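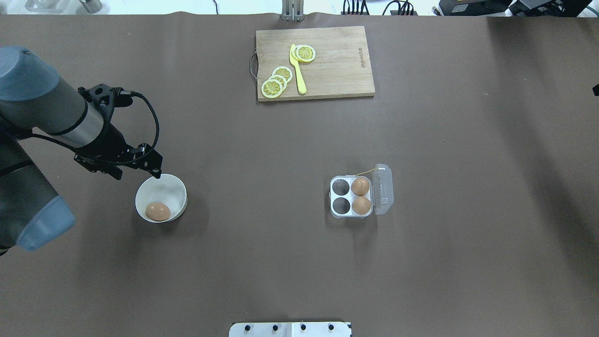 Figure 3. Arm and gripper over the table, with bowl, egg carton and cutting board.

Section 3. Planning the Purchase of a Tabletop Workcell

Complete this section before requesting a quotation from Stollholm. The steps apply to single-arm cells used for handling small household and kitchen items.

1. List every object the gripper is expected to handle. Record the width and weight of each one, and mark fragile items such as eggs separately.

2. Select the gripper before the arm. Add the weight of the gripper, its bracket and its cable to that of the heaviest object, and compare the total with the rated payload of the arm.

3. Measure the room. Allow 70 cm of clear floor on each side where staff will stand.

NOTE: The Velley table is shipped without a surface covering. Order paper or matting as a separate line item.

4. Plan a second table for pendants, monitor and spare items. It is not included in the base quotation.

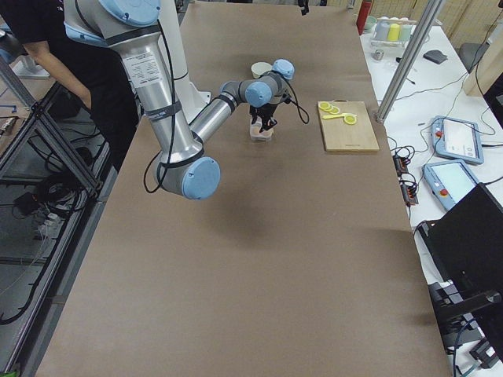
Figure 4. Work table covered in brown paper, with pendants and a monitor on the adjoining white table.

5. Enter cables, power strips and mounting hardware under Accessories. Set aside 8 percent of the equipment price for this line.

6. Reserve $700 for props and consumables in the first year. Cartons, cups and toy food are charged to this line and may not be entered as equipment.

CAUTION: Do not place an order until the floor load and the electrical supply have been approved in writing.

7. Send the completed form to Leonilde Gouveia, Equipment Planning. Quotations remain valid for 60 days from the date of issue.

Revised August 3, 2025

Related sections
Section 2. Site Survey Form
Section 4. Receiving and Unpacking
Section 5. Mounting the Arm
Appendix B. Velley Table Dimensions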